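The Left Hand

The machine at Laltton had worked 3,304 hours when its left hand began to close late. The right hand was still good.

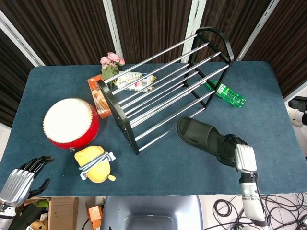 I came to it on a Saturday, with my small tools in a bread bag. The manual from Fundach said to change the finger tendons after 3,000 hours, and I had let it go past. I wrote this in the service book, in pen, and signed.

First I sent the arm to its rest position and switched off the power. Then I took out the screws of the hand cover and laid them on a cloth in the order they came. The tendon of the second finger was worn thin near the pulley. My father repaired accordions in Lò, and he would have known this sound of a thing that answers a little after you ask it.

I put in the new tendon and tightened it 2 turns. Too much: the finger trembled. I gave back a half turn, and it was quiet.

Then I ran the test, 40 closings. I held my own hand beside it and closed it at the same moment, every time. By the thirtieth I was the one who was late.

I put the cover back. One screw was left on the cloth, so I took the cover off again.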